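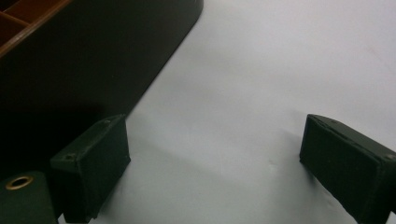 Week 2 is all about negative space, and I'll start with my usual confession: I spent years filling every corner of every page I ever laid out. My first client in Riltham got a menu so packed you couldn't find the soup! Negative space is just the area your subject isn't using, and it has a shape of its own. Take the big pale area up top – one long, straight, dark diagonal gives it a side, and suddenly it reads as a shape too. Try squinting at things until you only see light and dark. It feels silly on the bus but it works.

For the first exercise, pick a page from a magazine and trace only the blank parts. Don't trace the words, don't trace the photos. Shade your shapes in with a soft pencil and pin the sheet up somewhere you'll walk past it. Evie Kettle did hers from a seed catalog back in March and ended up with something I'd happily hang in my kitchen (she said no, I did ask).

Second exercise: take your Penrose flyer from last week and cut 2 things from it. Then make the margins bigger. You'll want to put a border around it – please resist, at least until I've seen it.

Reading is the Masent handout, pages 3 and up. Skip the part on grids for now, we'll get there. It runs to about 2,800 words and the middle is a bit of a slog, so have a coffee first.

Kirsty Hulme asked if white space has to be white. Nope! Any quiet color will do, and so will a plain photo background. Bring one of each to the next class, and bring scissors, mine are blunt.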